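Notebook, May
Open day at Driltetti, Sjögren building

Got there at 9:40, doors supposedly at 9:30, still taping cables to the floor. Coffee good. Badge printer broken, so everyone had a handwritten sticker, and half the room ended up as initials.

Went mainly to see whether the Florno arm does what the flyer says. Flyer says it sorts and places mixed small parts "straight out of simulation," meaning the control policy is trained in Jestora and then put on the real arm with no further tuning. I have heard this sentence from three different vendors now and I wrote it down again anyway.

The talk first. Forty slides for a half-hour slot, so the end was a blur. What I caught:
- training in Jestora only, 3832 simulated runs for the version on show
- 211 trials on the real arm, results given as one success rate for the lot
- no breakdown by part size, which is the one thing I would have paid attention to

Asked in the question round what counted as a success. Answer: the part ends up in the target area. Asked whether a part that gets dropped and picked up again counts. Yes, if it gets there before the timeout. Asked how long the timeout is. They would have to check. I left my email address. No great hopes.

Then the live demo, 10:50. Real arm behind a clear guard, us on the other side of a rope. It picked up a block and put it in a tray, then did it again with the same block in very nearly the same spot. When somebody asked to have it moved to the corner, the operator put it a hand's width from where it had been. It did work. It was also slow, and I could see two separate hesitations right above the part before the grip closed. I'd guess depth error but that's me guessing. The small parts stayed in their bag the whole time.

The lighting bothered me as well. Blinds down, one big diffuse lamp over the cell, hardly a shadow anywhere. Our bench gets sun from the left until lunch and then the overhead tubes, and most of our bad grips last winter were shadow related. If the claim is that training covers bad light, show me bad light.

The Jestora station in the back was better than the talk, and I'll say so. No slides, just the simulator running on a screen and somebody who knew it and didn't mind stupid questions. Backgrounds get swapped, light direction gets swapped, small objects get thrown around the table. They had shadows falling over the work area with hard edges, and a messy old workshop for a backdrop instead of the usual empty gray room. That is closer to our shop than their own demo cell was. Asked why the clean cell out front, then. "Visitors like to see it work." Fair enough, but that's my complaint in one sentence.

Things I could not get an answer on:
- contact friction. They randomize it, but over what range? Person at the station thought it was in a config file and could not find the file
- what the arm does when two small parts touch. We have this all day long
- gripper wear. Fresh pads on the demo unit, I looked
- whether the 211 real trials were all done with the same lamp

Pricing is by quote only. Also asked about a loan unit and got a maybe for later in the year, with a form. Form is in the blue folder.

Where I stand: would not buy on this. Would take the loan if it's free and if we choose the parts. If it does come, we should write the test before it arrives and not after, otherwise we'll end up testing whatever it happens to be good at. Start with the small stuff, in morning sun, blinds up. Someone should dig out the failure list from the feeder job, it has most of the nasty cases already.

Also want to try Jestora by itself, without the arm. There is a free license for small shops, they said. The render looks convincing to me - the wood has grain, the concrete looks dusty - but looks aren't grip force, and I don't want us to get charmed by the floor.

Back at 1:15. Parking was 2 dollars, not claiming it.
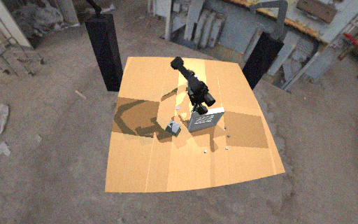 Page 106

Jestora, arm over the tilted panel, little cubes lying off to the right and in front. They're tiny next to the gray box on the left. Cubes that size are what I want on the test list. Ask for the object sizes and the friction range in the same email. Check the shadow settings too, and look up what we wrote down about grip height on the feeder job.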